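3.2 Planning the equipment budget

We started the budget the way most small groups do, by pricing the robot arm first and fitting everything else into what was left. That first draft did not survive its first reading. Moushumi Wanigasekara went through it line by line and found that the hand-held grippers, the part of the system that people would use every working day, had been given a single row with no spares, no replacement padding and no markers. We rewrote the plan from the other end, beginning with a collection session and listing what each operator has to have in hand or within reach. It was by far the most enjoyable planning exercise of the project, and it changed nearly every number in the table!

The new plan covers 6 hand-held grippers, of which 4 are in use at any one time and the others are charging, being repaired or waiting. We compared quotes from Hovent and Gromwood on the same written specification. Gromwood was cheaper per unit, but Hovent sold the jaw padding separately, and padding is what we expect to wear out first. Our target was 200 hours of use per gripper before any structural part needed replacing, and we asked both suppliers to price a service kit for that interval. 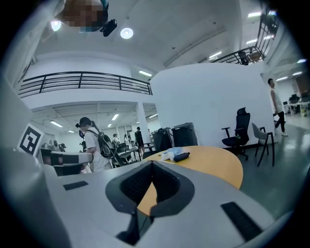
Figure 4. Hand-held gripper over a round table in the shared work area, with workbenches and desks beyond.

Floor space turned out to be a budget item too. Tables, chairs and cases are cheap, but the square meters they stand on are charged to the project, and so is the time spent moving them. Dilani Howlader proposed that we buy light furniture that one person can shift and keep the tabletop objects ordinary. We set aside roughly 200 dollars for those objects and found it plenty, as most of what we wanted to grasp was already lying around the building.

The arm itself came last. We had a firm offer from Lumbao dated Jun 15, 2023, with delivery in December, and a lease offer from Ganonico that could start sooner. Nuwan Bandara worked out both over the length of the grant. Leasing cost more in total but let us put money into grippers early, when the operators were still learning and extra units were worth the most. We took the lease, and we are delighted with how much freedom it gave us in the first months.

Printed markers, mounting boards and cables were pooled in one consumables line that any member of the group could draw on without a purchase request. Section 3.3 gives the full table, with the lines that ran over marked separately.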